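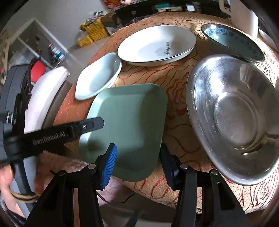 4.2 Mixed tableware and the order of stacking

In the first part of the study we described households that own a matching dinner set. In this section we turn to the households where the tableware was bought piece by piece, or came as gifts, and where almost no meal is served on plates of one kind. Most homes in our sample belong to this second group. The Josent household is used as the main case, as its table was the most mixed of all.

The question is a simple one. When the plates do not match, how do people decide what goes at the bottom of the stack and what goes on top? The household manuals we consulted take a matching set for granted. They advise to sort by size, then to stack. With a mixed set this advice is difficult to follow. A square plate can be wider than a round one at the corners and narrower at the sides. An oval plate is longer than every other plate on the table, but it gives little support to a round plate placed on it. A small dish with a boat-like form does not accept anything on top.

All these forms were present in the Josent home. On the round table we noted a square plate in sage green with slightly raised edges, a stack of round white plates, a small white oval dish, a large white oval plate with a thin dark rim and some dark script lettering, and a blue-and-white porcelain bowl with flowers around the inner rim. The family members did not see this as a problem. In the interview the mother explained that each piece "has its neighbours", and she used this expression several times. We have kept it as a term.

4.2.1 Neighbours

By neighbours we mean two pieces which a household regularly puts in contact. The relation has a direction: plate A goes under bowl B, and the opposite is considered a mistake. In the interviews, people could name the neighbours of a piece quickly, even when they could not say where the piece came from or how long they had it. They were less sure about serving pieces. The large oval plate had no fixed neighbour in the Josent home and was described as "the last one to find a place".

Three kinds of reason were given for a pair. The first is the shape of the foot, meaning that the foot of the upper piece sits inside the rim of the lower one. The second is colour. Several families put green with green also where the sizes would suggest something different. The third is fear of scratching, and it was named mainly for pieces with decoration inside, such as bowls with a painted band. Weight was mentioned rarely, although the stacks we saw mostly had the wide pieces below.

A typical result can be seen in Figure 3. The stack has a wide pale green plate at the very bottom. Above it are nested plates with sage-green faces and dark rims, and a white bowl with a faint lavender flower pattern closes the stack. The colour reason and the size reason agree in this case, so the stack alone does not tell us which of them was stronger. We return to this difficulty in the next section.

It should also be noted where the stack stands. In the Josent home the table is used for more than eating. An electric kettle and a clear glass jar with a pale lid share the cloth with the dishes, and packaged goods are kept close by. The middle of the cloth remains open. Radomir Radonjić, who coded the table plans, observed that stacks were often placed in one quarter of a round table, while on rectangular tables they followed the short side. Our number of round tables is too small to say more about this – we report it only as a point for later work.

Figure 3. A mixed stack on a round table, Josent household. A white bowl rests on nested sage-green plates, with a wider pale green plate at the base. The tablecloth has outlined roses in red.
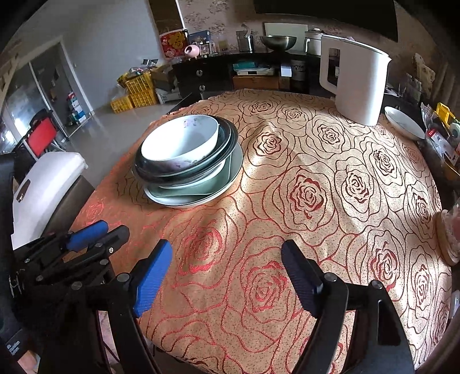
4.2.2 Separating colour from size

To find out whether colour or size decides the order, we needed cases where the two reasons point in different directions. We therefore asked 9 households to stack a loan set, called Bunwood in our records, which contains a small dark plate, a large dark plate and a middle-sized plate in white. If size is stronger, the white plate should be between the dark ones. If colour is stronger, the dark plates should touch.

Only two households let the dark plates touch, and both of them own many coloured pieces at home. The others ordered the plates by size, in most cases without any discussion. One participant from the Layug household first put the dark plates together, looked at the result, and then moved the white one into the middle. She commented that it "would be noisy otherwise" – by this she meant that the plates would rock against each other.

We read this result with care. The loan set was unfamiliar, and a household cannot have neighbours for pieces it has never used. It is possible that the colour reason grows slowly, with daily use, and that size is simply what people rely on when the plates are new to them. The Jatis household offered some support for this reading. They had received a new plate in February, and at our visit it was still kept on top of the stack, although it was wider than the two plates below it. When asked, they answered that it had not yet been decided where it belongs.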